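April 24, 2019
Red limewash, Osach sample tins

Opened the cabinet this morning and pulled both test boards. The counter on the light box read 787 hours. The Osach leaflet says the red is "permanent indoors," with no test named and no hours given, so I don't know what we're supposed to be comparing with. Permanent according to whom?

Setup, for whoever reads this later. Two boards of lime plaster, same mix, same sand, floated by me and left to cure before anything went on them. Board 1 has the Osach red in plain limewash. Board 2 has the same red with Bitona binder stirred in at the dose printed on the jug. Two coats on each, brushed crosswise, first coat misted before the second. The top half of each board was covered with foil and card the whole time. Lamps are the 3000 K ones left over from the Naidoo shop job, plus the UV tube.

Results, such as they are:

Board 1: no line I can find between the covered half and the open half. I looked in daylight at the door, then under the bench lamp, then with the card back on and pulled away quickly. Zodwa found a line at once, but she found it in the wrong place, well up inside the covered half. It was a brush lap.

Board 2: there is a difference. The open half is a little browner and has lost some of its depth. Zodwa agrees on this one without prompting, and I had turned the board upside down before I handed it to her.

So the plain wash held and the "improved" wash didn't. I would like that to be the finding, as I never wanted the binder in there in the first place, and for that reason I don't trust it yet. Things that could be fooling me:

Board 2 sat on the left, nearer the UV tube. I meant to swap them halfway and there is no note saying I did, so assume I didn't.

The Bitona jug had been open since before the winter and had a skin on it. I strained it. An old binder could yellow by itself and have nothing to say about the pigment.

The foil on board 2 was in closer contact with the face than on board 1. Could have burnished it slightly, which would make the covered half look darker. Rubbed a corner of the open half with foil to see. It did change, a bit. Annoying.

The trouble with mottled reds is that the eye will find whatever it came for. A flat enamel fades and you see a step. A limewash is all cloud and blotch to begin with, it changes with the direction of the brush and how hard the wall is pulling, and then somebody turns on a lamp at the side and it's a different wall. Sibusiso says customers buy it for that reason. Fine, but then I don't see how anyone at Osach can claim it doesn't change, or how a customer could ever prove that it did.

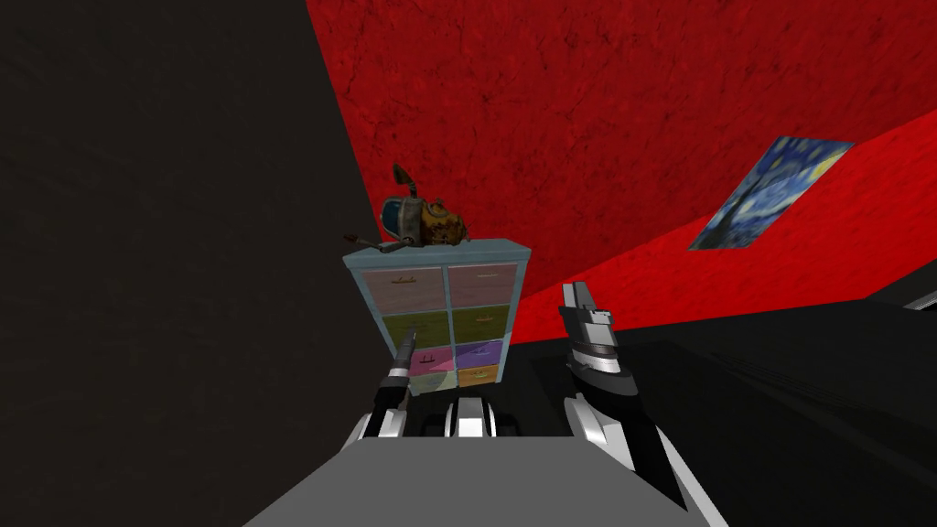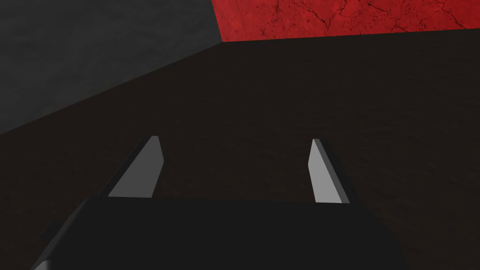
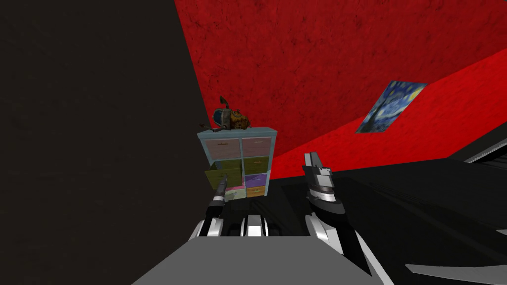
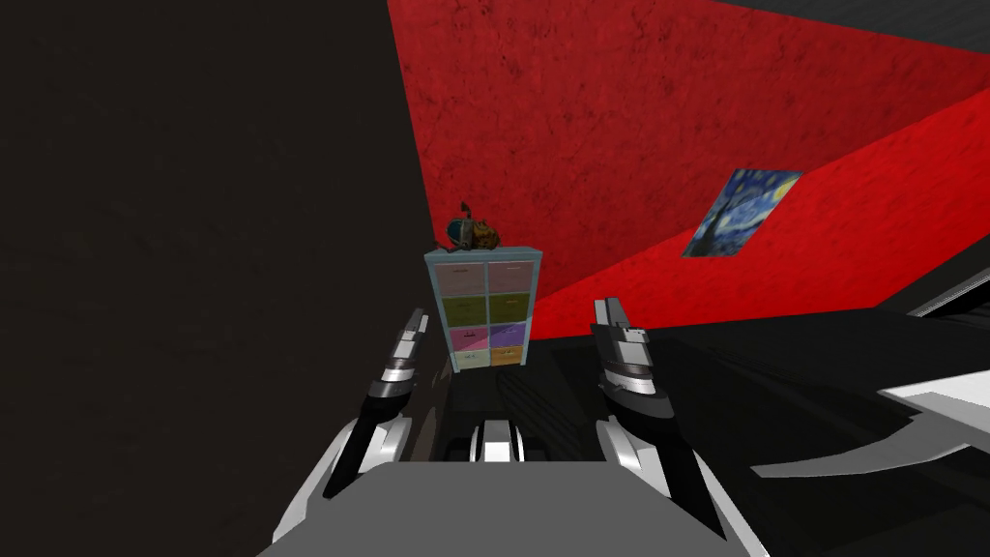
Rang Osach at lunch to ask which iron oxide they use, natural or synthetic. The person on the phone said "earth pigment." I asked whether that meant dug out of the ground. He said it was in the earth range. I asked what else was in it, because a straight red oxide in lime usually comes out closer to brick than to this, and he said he would have someone email me. If there is an organic toner in there to brighten it, then lime is about the worst place to put it, and I'd expect trouble sooner or later on any wall that gets sun. No email yet.

Did the alkali check myself while waiting. Spoonful of the dry pigment in a jar of fresh putty water, lid on, shaken, left on the sill next to a jar with pigment and plain water. After the afternoon both have settled out and the liquid on top is clear in each. That argues against a dye that bleeds. It doesn't clear every toner, so I'm writing it down as "no bleed seen" and no more than that. Leave the jars alone please, I want to look again when they've stood longer.

Tried the Kekier red on a scrap as well, since Sibusiso keeps bringing it up. Goes on thinner, chalks more. Wiped it with a dark cloth after it dried and got plenty of color off. He says it was still curing and I was being unfair. Possibly. I'll wipe it again once it's had time and he can hold the cloth.

On the claim that limewash "breathes" and so keeps a room dry: same leaflet, page over. I have no quarrel with lime passing vapor. I have a quarrel with a skin of wash getting the credit for what the plaster and the wall behind it are doing, especially when the same page recommends the binder, which closes the surface up. They can't sell both sentences to the same customer. Easy enough to weigh: a cup of water with a plastered disc sealed over the top, one bare, one washed, one washed with Bitona in it. Zodwa has the good scale until she's done with the glazes.

What to tell the Naidoo people, who want to order: nothing yet on the fade. If they're set on a red, plain wash, no binder, and try it on the wall by the window first. I won't put my name to "permanent."

Next:

New pair of boards, fresh Bitona, foil held off the face with spacers.
Swap positions and WRITE IT DOWN.
Third board with ordinary red oxide from the bin as a reference. Should have had one from the start.
Relabel the boards on the back. Pencil on the front edge came off in my hand.
Chase Osach if the email hasn't come.

Lamps are off. Board 1 went back in the cabinet, board 2 is on the shelf over the sink, face to the wall.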